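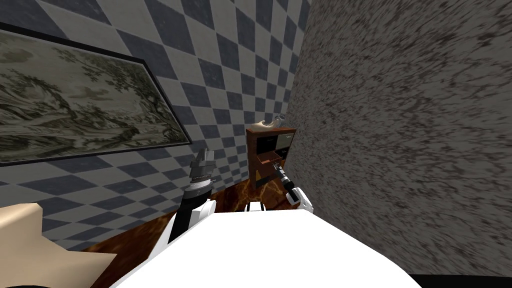 Sim view, right arm at the drawers, left arm up by the painting.

Print this thread | E-mail this thread

Titum_cell
Posted Wednesday, September 26, 2018

Trying to sort the start pose on our two-arm setup in the simulator before we copy it to the real one. Right gripper goes low to the cabinet, left one is parked high. The view is tilted as well and I want to fix that first. Camera mount on the model is out by 15 degrees, I think. Anyone changed this without breaking the saved poses?

hirano_bench
Leave the poses alone and edit the mount in the model file. Poses are joint angles, they don't care where the camera is. Save a copy first.

Eduardo Dumlao
I'd do the left arm before the camera. Parked that high it's close to the wall and the picture frame. On our Estuteck pair we drop the idle arm to the side, elbow in. Took six tries to get a pose that didn't touch the body.

hirano_bench
Disagree. If you park it low it gets in the way when the right arm pulls back from a drawer. High is fine if you set a limit on the shoulder.

Eduardo Dumlao
Depends on the drawer. We ran 1,000 cycles with it low and had no contact.

Titum_cell
Mount edited, it was 35 degrees and not 15. Saved poses still load. Left arm is staying high for now with a shoulder limit. Will try Eduardo's way on the lower drawers next.

prendero2
Check the gripper zero too while you're in there. Ours shifted when we swapped the model file.

E-mail this thread | Print this thread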